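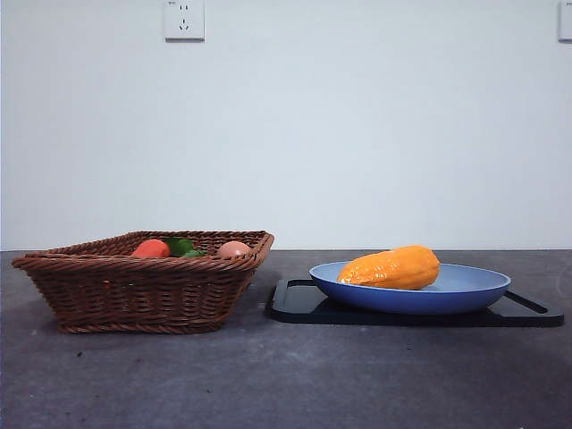 Velell play food set: six months in

I bought this set in May for my niece's visits, and I've been meaning to write it up ever since. She's three, she runs a very strict restaurant, and I'm usually the only customer. The Velell came out of a sale at Pai, the toy store near my office, for $30, and I figured if it lasted the summer I'd be happy.

Well, it's November 2021 and we're still eating plastic soup! The colors have held up great, even after a lot of baths in the kitchen sink. 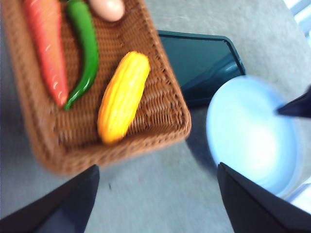

My one real gripe is the storage bag it ships in. The drawstring gave out in 9 days, so everything lives in a wicker basket now (much nicer to look at anyway). I also wish there were more bread. You can't run a diner without toast, and she has told me so, loudly.

I did look at the Flerkidow set first, but it's wood and my floors have suffered enough.
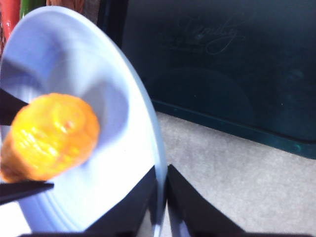

Lunch on the blue plate.

Would I buy it again? Yep, at that price. At full price I'd probably wait for the next sale.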